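Facilities Help Desk – Ticket 75
Site: Mansilla Early Learning Center, Ronutmont building
Opened by: Uriel Jara
Category: Learning materials, shape sorter
Status: Pending supplier response

The requester reports that one block from the Prurnadero sorter set does not seat fully in its opening. The base and remaining blocks are in regular use.

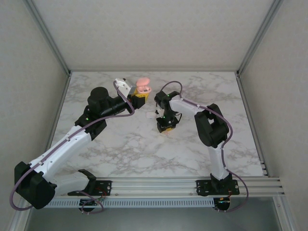
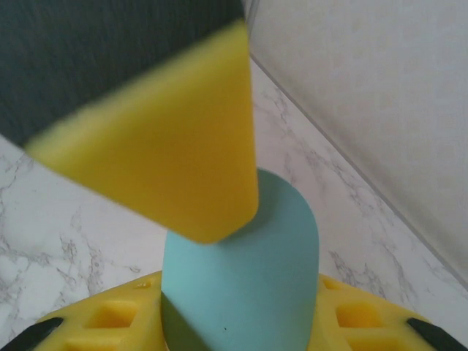

Second picture: teal block upright in the yellow base, yellow triangular block over it.

9:40 a.m. – Openings wiped and checked for debris. None found.
11:15 a.m. – Block tested again in 2 orientations. Fault remains.
1:05 p.m. – Replacement requested from Cuvthorpe under the April order. Set to be kept together until the part arrives.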